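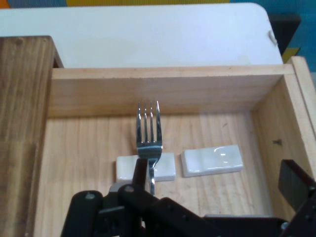 Is it all right to apply if I've only ever cooked for my own family? asked a reader under last year's advert, and I've been meaning to give that a proper answer ever since. Yes! Please do. Two of the best people we've had on the Muma supper nights came to us with no kitchen work behind them at all, just a lot of Sunday lunches and a good pair of shoes.

So, I'm looking for help again. I run Muma, a small supper club in Sorham, and we need a front-of-house assistant for the autumn season, starting in October. It's part time, two evenings a week, and you'd be working with me and whoever is cooking that night.

What you'd be doing: laying up before guests arrive, taking coats, carrying plates, pouring water and wine, answering the same question about the dessert several times over, then clearing and resetting. We seat 33 when we're full and everybody eats at the same time, so there's a mad twenty minutes at the start of each course and then it all goes lovely and calm.

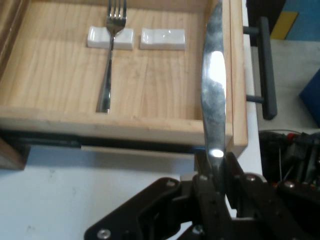 Shifts run from four in the afternoon until half past ten. You get a proper meal before service (sitting down, I insist) and we share tips equally, kitchen included. Pay is £135 an evening, and I'll put in for a taxi if you live out past Arsenault Road and miss the last bus.

I'd like someone who can talk to strangers without dreading it, carry three plates or be willing to learn, and tell me straight away when something's gone wrong. You must be 18 or over because of the wine. Allergy training is on us, and it's done before your first night. If you speak a bit of French that would be handy for our regulars, but I get by with very little myself!

To apply, drop a note through the door at 33 Privov Lane or use the contact form on this site. No CV needed. Tell me a bit about yourself, which evenings you can't do, and the best meal you've eaten lately. I'll invite people in for a paid trial shift over the summer.

Posted 5 June 2023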